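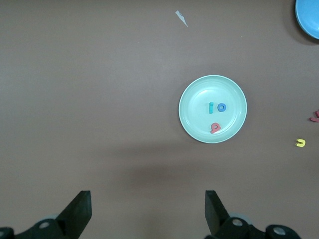 How does a robot learn to tidy up?

Picking up a small foam letter is easy for you. For a robot it is hard. The letter is light and flat, and it can land facing any way at all.

Defne Türkmen and Tarık Uysal wanted to find out how a robot could learn this job. They did not write out every move. They used a method called learning from demonstration, where a person guides the robot and the robot's computer stores what the camera saw and how the arm moved. One full try is called a demonstration.

The computer then looks for patterns. When the letter is to the left, the arm goes left. When the letter is between the fingers, the fingers close. A program that has learned these patterns is called a policy.

Does it matter how the demonstrations are done? The team trained two policies, and each got the same number of demonstrations. For the first, the letters and plates always began in the same places. For the second, they were moved before every try.

Then came the test. Each policy had 20 tries with the letters in new places. The first policy put the letter on the plate 4 times. The second did much better, though it still missed on three tries.

Most of the misses happened when a letter was touching another one – the fingers closed on both.

The team plans to repeat the test in November with bigger letters.

Words to know
Gripper: the part of a robot that holds things.
Policy: the rules a robot has learned for choosing its next move.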